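3.2 Household survey

Cards went out in July to 3435 addresses in the Morar and Visser estates. 1641 came back filled in well enough to use. Blank ones and doubles dropped. The questions were short on purpose – where people cut up food, how often they wipe down, what with, and whether raw meat gets its own board. Most homes had under 5 square metres of kitchen floor, so worktop space was the first thing people grumbled about.

Wiping habits varied a lot more than we expected. Many said "after every meal", fewer could say what they used. Old dishcloths mainly. Sprays less so, and mostly at weekends.
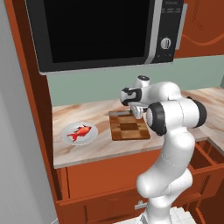
Figure 2. Compact kitchen with a cutting board on the worktop and a microwave mounted above (computer render).

Separate boards for meat were rare in the smaller flats. Storage seems to be the reason, though we did not ask this directly and probaly should have. A follow-up of up to 400 homes is planned, with swabs taken on a Friday evening, before the weekend clean. Answers on dishcloth age were too patchy to use – left out of Table 4. Homes with children wiped more often but changed cloths no sooner then the rest.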